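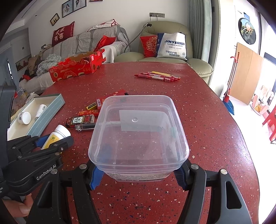

Grip limits for thin clear containers with hand-held grippers?

Mackenzie Marchand
Our written rule says both pads must touch the walls before you lift. Does that cover thin, tapered plastic? Posted March 5, 2022.

Danica Berisha
Yes. Pinch from both sides, keep it upright, and stop if the wall bows. We retire a container after 40 lifts and log it.

Fergal Ní Bhriain
just go slow, works for me

Related
Labeling rules for test items
Pad cleaning schedule
Two grippers at one table: who moves first?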